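Tiempo de lectura: 2 minutos

1/ Hilo sobre el fallo de ayer con el robot de reparto en Wollance. Lo escribo porque varios me habéis preguntado y prefiero contarlo entero una vez.

2/ El robot es el de siempre, el Fu pequeño, con la ruta corta de la urbanización. Llevaba 922 metros cuando dejó de corregir el rumbo y se fue hacia el bordillo. No frenó solo. Lo paré yo con el mando.
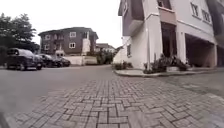 Bordillo bajo a la derecha, asfalto a la izquierda.

3/ Nadie resultó herido y no hubo daños. La rueda delantera derecha rozó el hormigón y tiene una marca en la goma.

4/ Lo que dice el registro: la odometría se quedó congelada 5 segundos. El planificador siguió recibiendo la última posición buena y la dio por válida. Para él, el robot iba recto por el centro.

5/ La parada por pérdida de datos tenía que saltar a los 2 segundos. En el archivo de configuración ponía 2,000 y el programa lo leyó como dos mil. Una coma. El archivo venía de Gralside, donde usan otro formato, y lo copié en noviembre sin revisarlo. 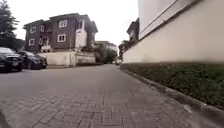 QUÉ HE CAMBIADO

6/ El límite va ahora en milisegundos, sin decimales. Si el valor se sale del rango, el robot no arranca.

7/ Si la posición no cambia y las ruedas giran, se corta la tracción. Esto lo propuso Olga Fonseca hace meses y lo dejé para más adelante. Tenía razón ella.

8/ Una calle como esta engaña bastante: el adoquín se repite y la cámara encuentra pocas referencias en el suelo. Por eso me apoyaba tanto en las ruedas – demasiado, visto lo visto.

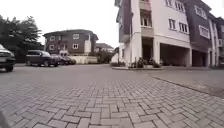 9/ Falta saber por qué se congeló la odometría. Sospecho del conector del codificador, que ya dio guerra en Totley, pero en el banco no he conseguido repetir el fallo. Hasta entonces, velocidad de paso y una persona al lado con el mando.

10/ Si tenéis este modelo, mirad vuestro archivo hoy. Buscad la línea del límite y comprobad cómo lee los decimales vuestra versión.

Comentarios

nuria_ejes: Revisado. El mío también tenía la coma.

tallerbajo: ¿El mando corta la corriente o solo manda la orden de parar?

martin.k: Cambia el conector entero, limpiarlo no sirve.

Contacto | © 2018 | Volver arriba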